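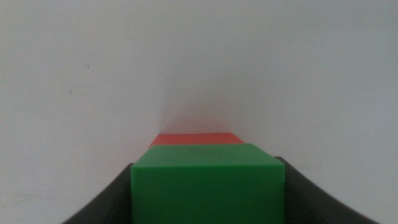 Green cube in the gripper, red cube right behind it.

Tiltis shift training notes

Hi, and thanks for stopping by! I keep this README for Tiltis, the small training tracker we use at the Curholm restaurants. It holds short lessons for new servers, line cooks and hosts, plus a log of who finished what and when. I started it in January as a spreadsheet and it got out of hand pretty fast.

What's in the folder

lessons — the text of all 40 lessons, one file each. Most take a few minutes to read on a phone before a shift.
quizzes — short check questions, matched to lessons by number. Lesson 11 (allergens) has two files, a long one and a refresher.
completions — 2,511 rows, one per finished lesson. Columns are staff code, lesson number, location, score and month.
locations — a tiny lookup table for the dining rooms. Stergiou is the one by the harbor, Lurus is the one with the late kitchen.

Getting started

Open the settings file, put in your location name and run the import script. Spelling matters! If you type "lurus" in lowercase the script makes a brand new location and your dashboard comes up blank (I did this twice). After that, add your staff codes and send out the sign-in link.

Please don't put real names in the staff code column. Initials plus a number is fine.

Things to know about the data

Scores from the first month are on a ten-point scale and everything later is a percentage. I haven't converted the old ones yet — just filter them out if you're making charts. A blank score means the lesson had no quiz at the time, so don't read it as a fail.

Stergiou shared one tablet for a while, and a few completions there went in under the wrong code. Fotini Drakos fixed the ones she could match against the schedule. The rest are marked "unsure" in the last column.

The wine lessons are by Grigoris Margaritis and he'd like his name left on them if you copy them over. Everything else is free to reuse and edit for your own place.

Still to do

Spanish versions of the kitchen lessons
A closing checklist for hosts
Sorting out the duplicate lesson on split checks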